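Sallorstead Technology and Trade Forum
Minutes of the meeting held on 30/07/2022

Present: Przemysław Krawczyk (chair), Tarek Abdel Rahman (minutes), 14 members.

1. Minutes of the last meeting
Agreed with one correction: Skunus is a software firm, not a bank.

2. Contactless ticketing on local buses
Tarek reported on the Toltelska trial. 800 passengers have signed up against a target of 1,000. Older passengers still prefer cash, and members asked that cash fares stay for the length of the trial. The chair will write to the bus company.

3. Start-up grants
Five applications received. Magagula asked for more time to send its accounts - granted until September. The other four go forward. One member felt the form was too long for small firms and offered to mark up a shorter version.
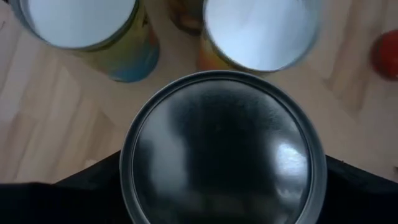
Round metal piece with a raised rim, seen close up.

4. Talk on digital payments in India
Przemysław has found a speaker. Members would like time for questions on fees and on what happens when the network is down. The small room will not do, so Tarek will ask about the main hall.

5. Any other business
The mailing list has old addresses on it. Members to send changes to Tarek.

Next meeting: September, date to be sent by email.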